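Ticket 940 - juice stain on patchwork bedsheet, guest room 2
Opened by: Liis Lukoševičius
Assigned: Triin Adomaitis
Status: open, waiting on laundry

**Problem**

Sticky mark on the patterned sheet in room 2, plus fruit smell in the bedding. Guest says it was there on arrival. Housekeeping says no. Sheet is one of the Rarevell set so can't just go in with the whites. Need to know treat or replace before next check in.

**Log, 11th May**

09:10 Triin. Went up. Fruit plate is being kept on the bed again, not on the side table. Big orange, peeled pomelo, banana, the lot, straight on the sheet with no tray.

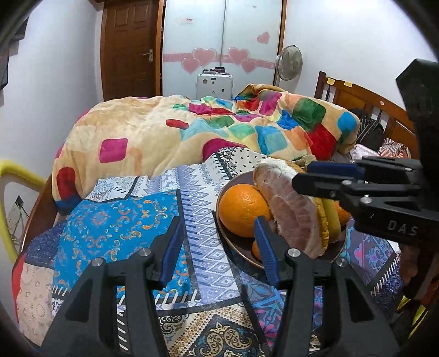 Mark is on the side nearest the door, size of a coin, tacky when pressed. Hard to find with all that pattern, had to go over it with my palm. Didn't rub it. Dabbed with cold water and a white cloth, came away slightly yellow. So juice, not lotion.

09:40 Triin. Tried the Adetti spot cleaner on the inside hem first. Blue ran a bit onto the cloth!! Stopped. Do NOT use Adetti on this set, label on the bottle says colorfast only and this sheet isnt.

10:05 Normunds. Had the same with the Grīnberga curtains in October. Dish soap, one drop in a cup of cold water, dab, wait, dab again. No hot water, sets it.

10:30 Triin. Did that, two rounds. No color run. Mark fainter but still feels tacky. Leaving it to dry before I say anything either way.

11:15 Liis. Who told guests the bed is OK for the plate? Welcome card says table. Also is the plate itself leaking, or is it just the pomelo? Please check underneath.

11:50 Triin. Checked. Plate dry underneath, no crack, wiped it anyway. Oranges are whole so not them. Pomelo is the only thing on there peeled, my money is on that. Took it down to the kitchen, rest can stay.

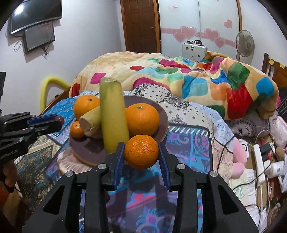 *Tangerine over the bedspread, rest of the plate behind.*

12:20 Liis. OK. What about the smell

12:25 Triin. Gone mostly with window open. Pillowcases smelled too, swapped them.

14:00 Triin. Dry now. Faint ring if you know where to look, tacky feel gone. Would still wash the whole sheet, cold, on its own, color catcher in. Drarness can take it this afternoon, quoted 38. New set is 178 and out of stock in this pattern anyway.

14:10 Liis. Go with Drarness. Don't charge the guest.

**To do**

- strip bed, bag sheet seperately, tag with ticket no.
- spare plain sheet on for tonight
- tray under the fruit plate from now on, all rooms
- peeled fruit goes in a bowl w/ lid
- Normunds to write the dish soap thing on the laundry room wall

14:35 Triin. Sheet bagged, pickup at 4. Keeping this open till it comes back.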